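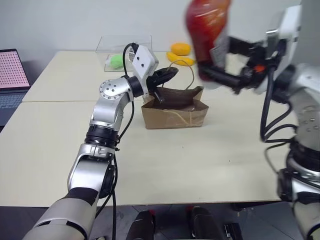

Foto: Nusrat Sethi

Plolla: recetas de pan de la gente del barrio

Léeme

Hola, y gracias por abrir este archivo antes que los demás (ya sé que lo normal es ir directo a la tabla). Plolla es una colección de 3,000 recetas de pan casero en español, copiadas a mano de cuadernos, sobres, márgenes de calendario y alguna que otra servilleta. La empezamos Nusrat y yo porque se nos estaban perdiendo las de nuestras familias, y luego la cosa creció mucho más de lo que habíamos pensado.

Qué contiene

recetas.csv: una fila por receta, con título, ingredientes, pasos y notas.
medidas.csv: las equivalencias que usamos para "un puñado", "una taza de las de antes" y compañía.
variantes.csv: enlaza las recetas que son claramente hermanas, como los 4 panes de anís que solo cambian en el tiempo de reposo.
notas.txt: todo lo que no cupo en ningún otro sitio, y que a mí me parece lo más bonito.

Los archivos van en UTF-8 y separados por punto y coma, por aquello de las comas decimales. Si su hoja de cálculo le junta todo en una sola columna, pruebe a importar en lugar de abrir con doble clic.

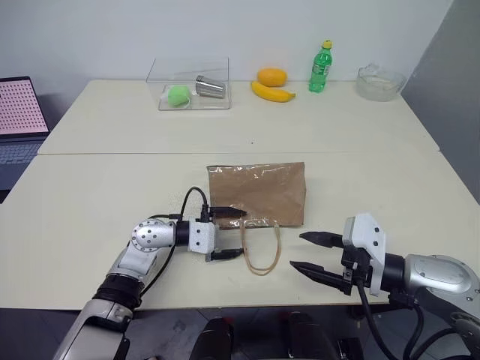
Cómo se transcribió

Cada receta la copió una persona y la revisó otra. Respetamos la ortografía original en el campo texto_original y la corregimos en el campo texto, de modo que quien estudie la lengua tenga su "arina" y quien quiera hornear pueda leer tranquilo. Las cantidades están en gramos siempre que pudimos deducirlas; cuando no, el campo queda vacío, que preferimos un hueco a un invento. Para la levadura fresca y la seca usamos una proporción de 3 a 1, que es la que mejor nos ha salido en casa, pero en medidas.csv puede cambiarla a su gusto.

Limitaciones

Hemos horneado aproximadamente 100 de estas recetas, y no todas con éxito, así que tómelas con cariño y con algo de prudencia. Hay mucho pan dulce y poquísimo centeno. Las temperaturas de horno son el punto más flojo: "horno alegre" aparece una y otra vez, y todavía discutimos qué significa.
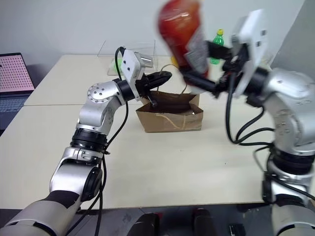 Imelda Samonte nos escribió que para su abuela el horno alegre era el que doraba la harina en lo que se reza un padrenuestro, y que deberíamos guardar esa prueba en un campo propio en vez de traducirla a grados. Le hicimos caso: desde la versión de enero existe prueba_horno, todavía casi vacío, y nos encantaría que nos ayudaran a llenarlo.

Uso y contacto

Puede copiar, cocinar, imprimir y compartir todo esto citando Plolla. Para correcciones, abra una incidencia con el número de receta; Marek Jireš las repasa los viernes.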